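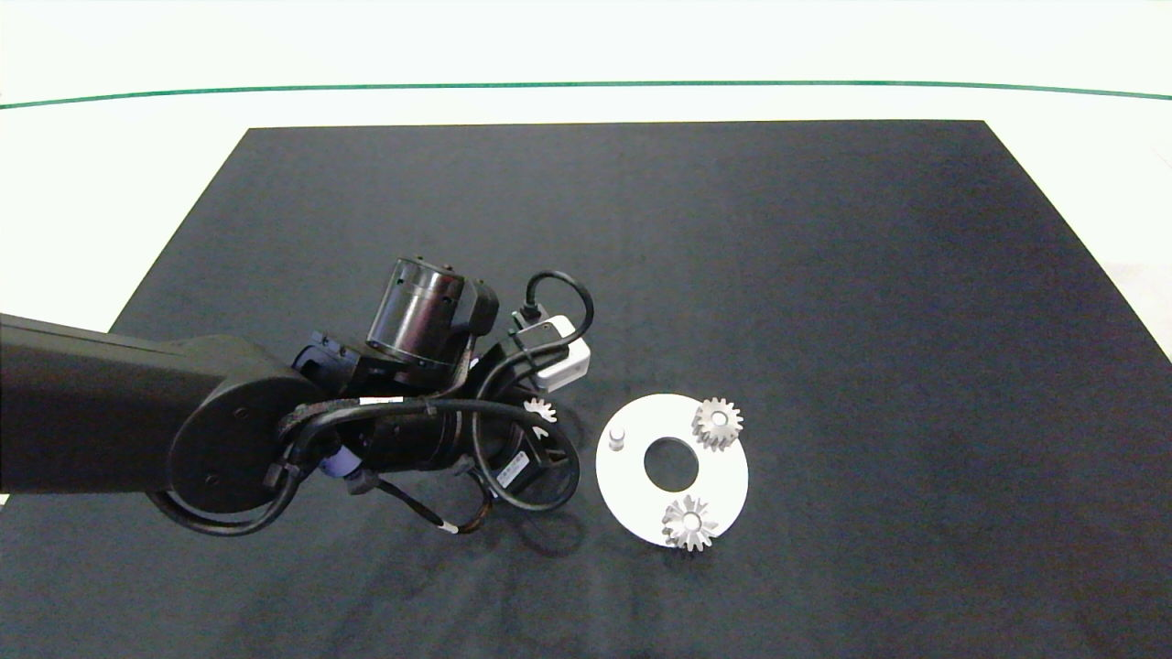
Krum Nikolovski told me I'd never sell the boat, and he told me while eating my potato salad, so I was already in a mood.

He said a person who repaints the name every June isn't selling anything. I said the name needed repainting. It was my mother's boat, the Zukari, and the Z had been peeling since she was alive to complain about it.

"What are you asking?" he said.

"868."

"868 what? Who asks 868?"

Well, I did! That was what the new outboard had cost me, to the dollar, and I figured if I got the outboard back I could let the rest go for free. I explained this and he put down his fork, which for Krum is like another man taking off his hat.

Anyway, a couple did come to look at it, the MacKinnons from across the lake. She walked up and down the dock in very clean shoes and he kept knocking on the hull (why do people knock? what are they hoping to hear?). He offered me 200. I said it floated better than that. He said would I throw in the trailer, and I said the trailer was my brother's, and that was a lie. My brother gave it to me years ago when his knees went.

So then I had to stand there with my lie while Mrs. MacKinnon opened the little locker under the seat and found my mother's sun hat. It was squashed flat and the ribbon had gone green. She held it out to me, sort of apologizing, and I said oh, that goes with it. I don't know why I said that. She put it right on her head! It looked good on her, too, and I could have pushed her in.

I told them I'd had another call. They were nice about it. He knocked one more time on his way off the dock.

Krum came by that evening for his bowl and found me sitting in the boat, still tied up, with the hat on.

"Another call," he said. The MacKinnons had stopped at his place for gas.

"Could be," I said. "You don't know who calls me."

He got in, and the whole thing tipped the way it always does on his side, and he asked if there was any potato salad left.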